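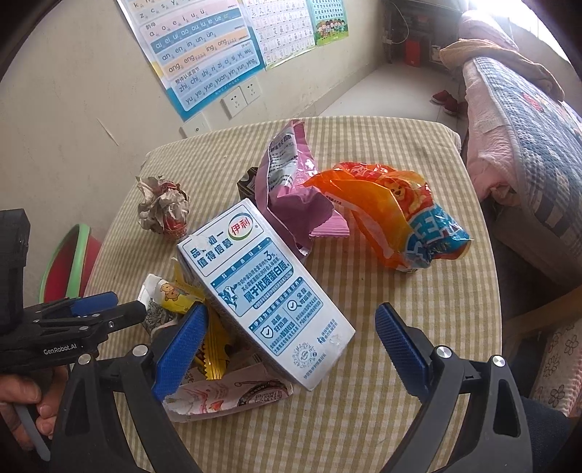

Section 6: Setting up your Vilto kitchen compost bin

Right, you've got the box indoors and the packaging off, so we can get going. I've set up more of these than I care to admit (two of them on the same kitchen floor, but that's another story) and I'm writing this the way I'd tell a friend over the phone. If you're looking for the outdoor Pemeck heap, that's Section 7 and it's quite a different animal.

What should be in the box

The outer bin with its lid
The inner bucket, with the holes in the bottom
The drip tray
The tap, in a small paper bag, along with a washer and a plastic nut
A filter pad for the lid
A bag of starter bran, sealed

If the tap bag is missing, have a feel underneath the drip tray before you write in. It gets wedged there and I have had whole email conversations with people who were sitting next to it. If it really isn't there, quote part number 1776 when you get in touch and a new one will go in the post.

Fitting the tap

1. Stand the outer bin on a towel, with the hole for the tap facing you.

2. Slide the washer on to the threaded end of the tap, flat side towards the bin.

3. Push the tap through from the outside.

4. Reach in and screw the nut on by hand. Once it's snug, give it another quarter turn and stop there.

5. Turn the tap so that the spout points down, hold it still and check the nut again. It will have worked loose a bit while you were doing that - they always do.

6. Close the tap, pour a mug of water into the bin and leave it for ten minutes. Run a dry finger around the join. Any damp at all means the washer has gone in crooked, so take it out and have another go.

Caution: please don't use pliers or a spanner on the nut. The older Imai model had a metal one and could take it, but this one is plastic and will split. You won't notice until there's brown liquid on the floor, and I'd like to spare you that.

Finding a place for it

Anywhere indoors that stays at normal room warmth is fine. Mine lives under the worktop beside the back door. You want enough height to get a cup under the tap, so if it's going on the floor, stand it on a couple of bricks or an old step. Keep it out of direct sun and away from the side of the oven. A cold garage will do it no harm, but everything slows right down, and from December onwards you may think it has stopped altogether.

Note: if you have a dog, put it behind a door. I'll say no more.

Starting the first bucket

1. Drop the inner bucket into the outer bin. It should sit on the little ledge with a gap below it for the liquid to collect.

2. Lay a sheet of newspaper or kitchen roll in the bottom so the bran doesn't fall through the holes.

3. Sprinkle in two handfuls of bran.

4. Add your first scraps, chopped up small. Thumb-sized is good. A whole cauliflower stalk will still be a whole cauliflower stalk in spring!

5. Scatter another handful of bran over the top and press everything down with a potato masher or the back of a plate. You're squeezing the air out.

6. Put the lid on and push all round the rim until it's clicked in both sides.

After that it's the same thing each time: scraps, bran, squash, lid. I save mine up in a bowl through the day and do the bin once after supper, as opening it every time you peel a carrot lets too much air in.

What goes in and what stays out

Yes to fruit and veg peelings, tea leaves, coffee grounds, eggshells, stale bread, cooked leftovers, and small bits of meat or cheese. Yes to cut flowers too, if you snip the stems.

No to milk and juice (the liquid, I mean), cooking oil, big bones, and anything with green or black mould on it already. White fluffy mould is fine.

Drinks cartons, plastic film, yoghurt pots and crisp packets never go in, even if they've got food stuck to them. Give cartons a rinse, squash them and check what your council takes. Tea bags are a nuisance, since plenty of them have plastic in the mesh. I tear mine open and tip the leaves in.

Draining the liquid

Open the tap every two or three days. You may get nothing at all in the first week, and dry households (lots of bread, not much fruit) may get very little ever. Whatever comes out is strong stuff. Mix one part with a hundred parts water for garden plants and use it the same day. Neat, it can go down the sink, where it does the pipes no harm.

Caution: don't put undiluted liquid on houseplants. I lost a very nice fern.

When it's full

Fill to just under the rim, add a last generous layer of bran, close it up and leave it for 19 days. Keep draining it during that time. The contents won't look like compost when you open it, so don't be alarmed. They'll look much as they did when they went in, only paler and smelling of pickle. Then they can be dug into a trench or layered into the heap from Section 7.

If it smells

Pickle or cider is right. If it's rotten eggs, you need more bran and more frequent draining, and it's worth checking the lid. Kenta Higuchi, who tested the first batch with me, swears by a folded tea towel pressed on top of the scraps under the lid. I tried it for a month and he's right, although you do end up with a tea towel you can't use for anything else.

The filter pad wants changing every 6 months. Replacements come from Grimico in packs of two, and the order form is at the back of this guide.

Section last revised 06/01/2021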